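Handout 2: Picking things up and putting them down without making a mess of the data (or your hand)

Read this before you come to the lab, please. I know some of you like to skim these in the hallway, and I can always tell, because you're the ones who ask me where the stop button is. It's on the table, right-hand corner, big and red. Go press it when you get in. I mean it — press it, hear the brakes click, reset it, and then we can start.

Last time we talked about the Nitia arm in general: joints, reach, what the colored lights mean. This handout is about house rules for pick-and-place work. Some of them come from the risk assessment we had to write before anyone was allowed to switch the arm on, some come from the Barkance manual, and a fair number are just things I've learned from doing them wrong. I'll try to say which is which as I go.

## Where rules come from

People tend to say "the standard" as if there were one big book. There are several, and they do different jobs. For our purposes you need to know that ISO 10218 is the main one for industrial robots (part 1 deals with the robot itself, part 2 with the whole setup it ends up in), and that ISO/TS 15066 is the document people reach for when a human and a robot share a space. You don't have to memorize clause numbers for this class. You do have to understand the idea that sits under both, and it's the thing I'd like you to take into the exam:

**A robot arm is not safe or unsafe by itself. You judge the application.**

So the arm, the gripper, the thing being gripped, the bin, the table, the person standing next to it, the speed you set at nine in the morning and forgot about by eleven. Swap a rubber ball for a kitchen knife and you've got a different application, even if the code didn't change by a single character. Every year somebody argues with me about this one. "But it's a collaborative robot!" Sure. Now give it scissors.

## The object list

We keep an approved object list for each bench. If it's on the list, you can pick it. If it isn't, come find me, and we'll look at it together and write down what we decided. That usually takes two minutes and I'm never annoyed about it.

What we look for:

- **Sharp bits.** Edges, points, wire ends, cracked plastic.
- **Weight.** Well under the payload, and remember the gripper counts toward payload too. People forget this constantly.
- **What happens if it drops.** Does it roll, break, splash?
- **What happens if it's squeezed too hard.** Foam recovers. A ceramic mug does not.
- **Loose parts.** Leaves, labels, strings, lids. These shift between picks, and they can come off in the fingers.

That last one looks fussy on paper, but it matters a lot with play food, which is most of what we use this term. A plastic lemon is easy. A fake tomato with a fabric top is a bit more interesting, and I actually like it better as a teaching object for exactly that reason. The body is glossy and the top is floppy, so the grip has to go on the body, on the sides, with the points of the leaves kept clear of the fingers.

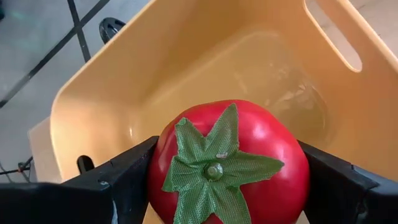
Grip force is the next thing students get wrong, and nearly always in the same direction. You see a slip, you turn up the force. You see another slip, you turn it up again. By the end of the session the gripper is crushing everything in sight and the slips are still happening, because the fingers were landing too high on the object the whole time. Our rule (mine, this one, not from any standard) goes like this: fix the position first, then the approach angle, then the closing speed, and only then touch the force. And write the force down when you change it! A setting that nobody logged is a setting the next group inherits without knowing.

While we're on the subject, fingers. Before each session, wipe the inner faces of both fingers with a dry cloth and look at them. Wear, grease, a scrap of tape from the group before you. Do this with the arm stopped and the gripper power off. If a finger wiggles on its mount, don't tighten it yourself; tag the bench and tell me.

## Getting the workspace right

Good practice here is mostly tidiness with a reason behind it.

**Bins.** Place the bin before you home the arm, then leave it alone. If you bump it halfway through a run, stop the run. I would much rather have a short clean run than a long one where the bin wandered. Check the walls too, since a low approach that clears the middle of a bin can easily clip the rim when the target is close to the side. Handle holes are worth a look as well — a fingertip can go into one, and then the arm keeps moving and the bin comes along for the ride.

**Shiny and see-through stuff.** Clear film, plastic bags, glossy bin floors. Wrist cameras have a hard time with all of it. The glare moves when the arm moves, so what looked like an object edge a second ago is gone now. If clear material is part of your task, fine, log it as an object like any other. If it isn't part of your task, check for it before you press start and take it out.

**Cables.** The working envelope includes everything the arm can reach, plus whatever it's able to drag. Route cables away from the arm's path, and keep them out of where people step. A trip hazard next to a moving arm is two hazards, and the risk assessment treats it that way.

**You.** Sleeves up, lanyards off, long hair tied back. One person drives, one person watches. The watcher has a hand near the stop and does not look at a phone. If you're the watcher and you feel silly because nothing is happening, you're doing it right.

## Speed

In manual mode we stay under the reduced speed limit, and for a conventional industrial arm that's the familiar 250 mm per second at the tool. Our bench setting is lower than that for all first runs. You can ask to go up once you've had a full set of picks without a stop. Please don't ask before then, I'll only say no and we'll both feel awkward.

Here's a thing worth chewing on. Slow doesn't always mean gentle. A slow finger pinching your thumb against a hard bin wall can hurt more than a faster bump in open air, because your thumb has nowhere to go. Clamping and free contact get treated separately in the technical specification, and once you've thought about it for a minute you'll see why. So when you walk around the bench, look for places where something soft (you) could end up between something moving and something that won't give. Draw those on your sketch. I'll be grading the sketch!

## Logging

Now the boring part, which is also the part future-you will be grateful for. Every run gets a line in the log:

1. Bench and object, with the object's name exactly as it's written on the list. "Tomato" and "red thing" won't sort together.
2. Grip force, closing speed, approach height.
3. Result: picked, slipped, dropped, missed, or stopped.
4. Anything odd.

Column four is where the gold is. When I went through last year's log from the Winham bench there were 616 lines in it, and 407 of those had a blank in that column. Maybe nothing odd happened in all those runs. I've worked with robots for a while now and I have my doubts.

A note on "dropped" versus "slipped," because the teaching assistants got tired of sorting it out. Slipped means the object moved in the fingers but was still held when the arm reached its target. Dropped means it left the fingers before the release command. If you can't tell, put "unclear." Unclear is a perfectly good answer and I'd much rather have it than a guess.

And please don't delete failed runs. I understand the temptation, your success rate looks so nice without them. But a result with the failures quietly taken out isn't a result, and if the failed run was also a near miss for somebody's hand, then you've thrown away the one line that could have helped the next group.

## When to stop

Stop for any of these, no discussion, no "let me just finish this one":

- somebody reaches into the envelope
- the arm makes a noise you haven't heard before
- an object ends up somewhere you didn't expect
- the camera view freezes or lags
- you're confused

I'm serious about the last one. Being confused next to a powered arm is a good enough reason to hit the button, and you'll never lose points for it.

## For the lab

Group size stays at 2. There are 16 stations slots on the sign-up sheet by the door, and the Valtonen gripper is only on the far bench, so if you need the wide fingers, sign up for that one early. Bring your bench sketch with the pinch points marked, and one object you'd like added to the list, together with your own filled-in check against the five points above. Closed shoes. No drinks past the yellow line, and yes, that includes the ones with a lid.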